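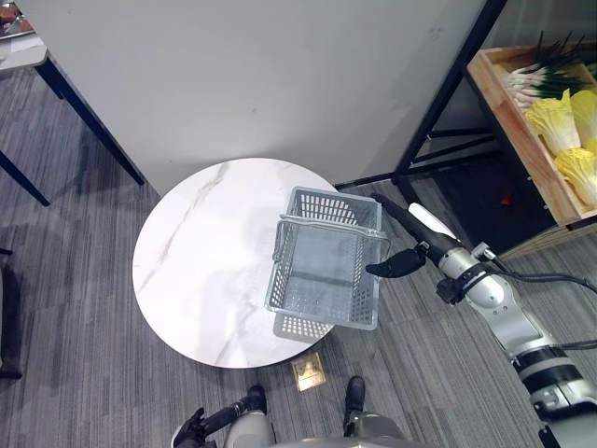 Ranach sets floor limit for park homes

Ranach district council has approved a revised standard for residential park homes, effective from September. Single units on the Flarkisard site may now cover up to 1451 square feet, and twin units up to 2758. Each pitch must have its own water meter and a concrete base rated for the full loaded weight of the home. Planning officer Sawsan Masri said existing homes keep their current licences until they are sold or moved. The site operator, Atallah, expects roughly 200 pitches to be resurveyed. Applications for new bases go to the council's building control office.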